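Tadley grasp set, collection rules

Hi! I wrote these up after we threw out almost 50 episodes from the Risden batch (my fault, mostly). There are 194 left in this release, and they all follow what's below.

Start every episode with the fingers wide open and nothing between them. Check the tips for chips and scuffs first.

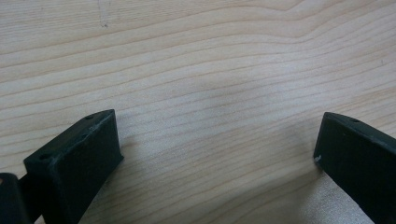
Hold that for 12 frames, then go get your object. Please don't trim the start later, the Allgate loader looks for it! If you bump the table, redo the take and log it.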